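The Stove Corner

G'day and welcome back to my little kitchen gallery! A few of you asked for the cooking end of the room after I went on and on about the pantry shelves last time, so this time it's all about the stove. It's a small kitchen and an older stove, and I'm fonder of both than I probably should be.

The stove came with the place when we moved to Nakstead. My mate Ebuka Adeyemi reckons I should rip it out and go induction, and he even sent me a quote for $960 (before the electrician!). No thanks. Coil burners are slow to get going and slow to cool down, but I've learnt their moods, and a pot of beans doesn't mind waiting.

Copper-coloured frying pan up the front, blue enamel kettle at the back left. The wok lives behind the pan.

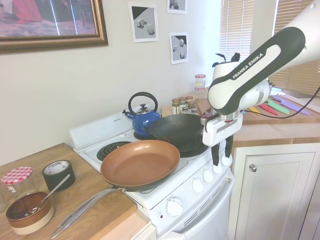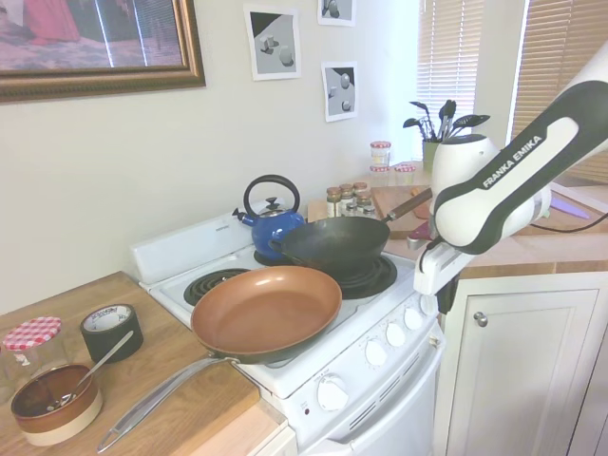
I've been after a proper spoon rest for ages, by the way, so if anyone has a favourite, leave me a note. Obinna Omoregie has offered to make me one out of an offcut, though he also offered to fix the back gate in March and I'm still lifting it shut with my foot.

Next up is the spice situation. I want matching labels, I want them in my own handwriting, and I want it all done in one Sunday arvo with the radio on. Then it's on to the laundry, which is going to need a much longer page than this one!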